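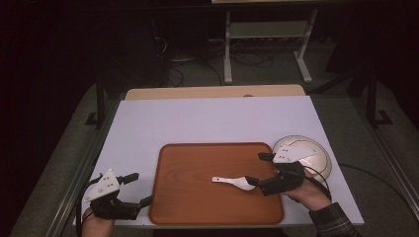

White spoon on a wood-grain tray

Ultance: A Course in Lucid Sleep (Paperback)
Kanarholm Press
In stock, ships within 3 business days

Ultance is a home course for people who want to stay aware while they dream. It is split into 4 parts, each meant to take a month, and it assumes no background in meditation or energy work. The first part deals only with recall: keeping a notebook by the bed, waking without moving, writing before you speak. Later parts cover false awakenings, the Hollmann breathing count, and meeting a guide figure in the dream state.

The book grew out of the Tirnik sleep circle, whose members kept up to 2000 dream reports between them. Selected reports are printed at the end of each part with the original spelling.

This edition has a new chapter on naps and a corrected moon table. The audio tracks sold with the first edition are not included. 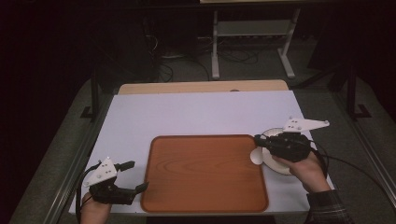 A reader of the first edition wrote to us that the recall exercises took her 9 nights to get anywhere and that she would skip the moon table entirely, but that part three was worth the price.

Also available: Ultance Dream Notebook, lined, spiral bound.
Returns accepted on unmarked copies only.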